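Tilura Replay

Tilura Replay reads demonstrations recorded with hand-held grippers, aligns the left and right streams, and writes them out as training episodes for a two-arm policy. It does not drive hardware. Control lives in the Boveo runtime.

Contents

The current release has 431 episodes of table tasks: utensils, cups, folded cloth. Each episode holds video, jaw width and tool pose for both hands. Episodes longer than 900 frames are split at the nearest point where both jaws are open.

Usage

tilura check DIR
tilura align DIR --out OUT
tilura export OUT --format zarr

Run check first. It stops on missing calibration and lists dropped frames per stream.

Known issues

Pose drifts when the view is mostly plain wall. Jaw width is noisy on thin handles, so grasp labels there use a 7-frame median filter. Version 12 of the label schema breaks older exports; re-run align. 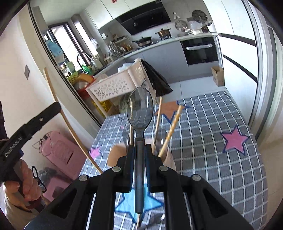

Can I train on one hand only?
Pass --hand left or --hand right to export. The other stream is dropped and the episode length stays the same.

Maintainers

Bastian Weidemann (alignment, export), Reinhold Kleinschmidt (labels). Send schema changes to Reinhold before opening a merge request.

Last updated March 19, 2021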